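The arm did what we told it to. That's the problem

By Vilhjálmur Bach

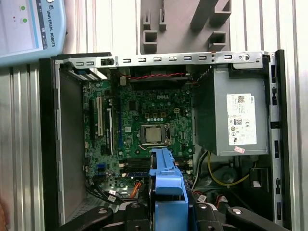
Blue drive carrier in the gripper, over the memory slots of a Dell desktop. The teardown cell at Stodevberg.

Quick one, I'm writing this between shifts and the cell is back up so I don't have long.

In June we cracked a motherboard. Not a big deal on paper. It's e-waste, it was coming apart anyway, who cares. Except boards are where the money is in our shop and the buyer won't take one with a split across the memory slots. And except that a person's hand could have been in there. That second bit is what I want to argue about.

What happened: robot grips the drive carrier, lifts, carrier hangs up on a cable. Cable still plugged in at the other end. Arm keeps lifting, drags the whole board up against its screws, cable lets go, carrier swings back down hard. Crack. No protective stop. Force limit was never reached, becuase somebody had raised it.

The somebody was me. I'd had 2 nuisance stops in one afternoon on sticky carriers, and Savolley (our integrator) said over the phone to bump the limit and see how it goes. It went great. For 3,000 machines it went great, and that's exactly how you stop thinking about a number.

The incident form had a box for "root cause" and our safety software, Rutinell, gives you a dropdown. I could pick operator error or I could pick equipment fault. Neither! The equipment was fine. The operator on shift, Yeom, was standing where she was supposed to stand and hit the stop as fast as anyone could. The fault was a setting changed months earlier by a bloke in a hurry, with no note in the log. There's no dropdown for that.

My view, and I've had pushback: a changed force limit should be treated like a removed guard. Tag it, sign it, put an end date on it. If the stops are a nuisance, go find out what's snagging. In our case it was cables, every time. A desktop is full of them, they loop under things and over things and the last owner has tucked them wherever. The robot was telling us and I turned down its voice.

People say collaborative arms are safe by design. Safe within limits, and the limits are just a page on the pendant that anyone with the password can get to. Ours was on a sticky note. It isn't now.

So we've gone back to the original setting. Cables get unplugged by hand before the carrier is touched, wich costs us throughput, and the boss has made his feelings on that known. Fine. He can put his name on the tag if he wants the number changed.

Savolley still haven't sent me anything in writing about that phone call. I've asked twice.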